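Robotics forum > Simulation and testing > Rules and good practice

Which limits should we write down for a simulated two-arm robot?
Posted by Eldana Hadgu, 9 January 2022

Hello everybody. I am preparing a short set of working rules for our group at Salivcombe. We run a two-arm robot in a simulated home and we keep the data from each run. Until now every person has used their own habits, and when we compare runs we cannot say if a difference comes from the controller or from the person who started it.

My draft says that each run must begin with the jaws open, and that we save the views from all cameras at the start, also when a view has no object in it. My colleague says this is a waste of disk. These are two views from our work: 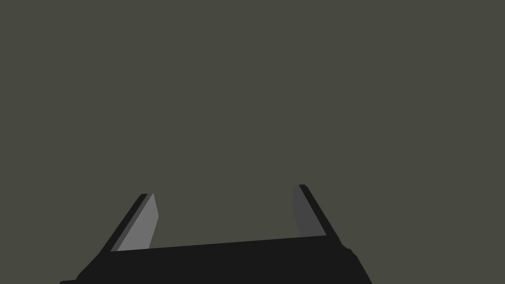
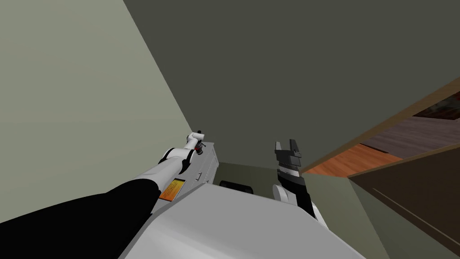
My main doubt is about the limits. In simulation nothing breaks, so is it correct to use the same speed and force limits as for a real machine? I also want to know how many runs are enough before we are allowed to write a success rate in a report. At the moment we do 50 for each task, but this number has no reason behind it. Thank you in advance for your patience with my English.

Majdi Daher
Your English is fine. Yes, use the real limits, and keep them in one file which everybody loads. We had a person at Dromel who raised the joint speed to finish earlier, and we had to throw away 300 runs. Put the version of that file in the name of every log — this small thing has saved us many times.

About the start views, I would keep them. A plain background can be right or it can mean that the scene did not load, and you can only check this later if the picture was saved. Write also which camera each view belongs to. For open jaws, do not trust the eye. Record the joint value and refuse the run if it is outside the tolerance.

For the number of runs, 100 is what we ask for a report and 50 for internal use. Please always write the number next to the rate. And the rule for stopping a run must be decided before, or people will stop the bad ones early.

Edith Ccori
We just do 7 and look if it seems OK. More is boring.

Jihad Hijazi
I agree with Majdi on most points, but not on the single file. If you have different grippers on the two arms, give each one its own force limit and its own open position. A shared value will be wrong for one of them. Also fix the random seed list and store it with the results. When we moved our scenes from Koval to Hastari the contact settings changed silently, and only the repeated seeds showed it to us.

One more thing for your draft: say who may change the rules, and where the change is written. In our group any change needs a second person to read it, and old runs keep the old rule number.

Tags: simulation, grippers, test rules, logging

Contact us | Terms of use | Back to top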